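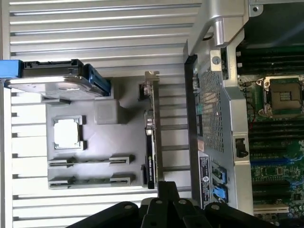 Figure 2. Parts tray next to an opened workstation: hard drive, processor and an NVIDIA Quadro graphics card, with the two long slot-shaped cut-outs in the lower part of the tray.

4.2 Where the parts go while the case is open

I came to this question by way of a lost screw, so forgive me if I sound a bit too keen on trays. When we started the refurbishing sessions at Madumcombe, everybody put parts down wherever there was a gap on the bench, and I spent far more of my evenings matching drives back to machines than I did looking at how people worked. So we tried the moulded kind (Figure 2), where each part has its own cut-out, and I got rather interested in what that did to the order people worked in.

Most of our pairs began with the graphics card. I'd expected the drive to go first, as it comes away in its carrier with hardly any fuss, but the card is big and in the way and people simply want it gone! It also takes up one whole side of the tray, so once it was down the rest of the layout felt settled. The processor nearly always came last. Our people were nervous of it — one pair left it in its socket for two sessions running — and they liked having a square recess ready before they'd touch the thing at all.

The long slots caused more trouble than I'd bargained for. They look like memory holders to me, and I'd assumed they would to everyone else, but four of the eight pairs asked what they were for. In the Sakai trial (section 3) the slots were labelled with tape and the question hardly came up. I'd label them next time.

We also compared the moulded tray with the Cakitz mat, a flat rubber sheet with outlines printed on it. People liked the mat well enough, and it's much easier to store, but parts wandered. A drive would start the session on its outline and end it half under somebody's notebook. With the tray I can glance across from the other end of the bench and tell what's still to come out, and I found I interrupted people less.

One grumble I share with nearly everyone who took part: a tray like this fits one layout of machine. The older Surkine towers have a longer card and it just won't sit down properly, so for those we went back to the mat and a saucer for the screws.

Shared 42 times | 2 comments

Comments

We use baking tins with a tea towel in the bottom. Not very scientific, but I've not lost a screw since.

Did you try putting the tray on the other side for left-handers? I'd love to see that in the next version.

Contact the authors | © Madumcombe Repair Papers | Back to top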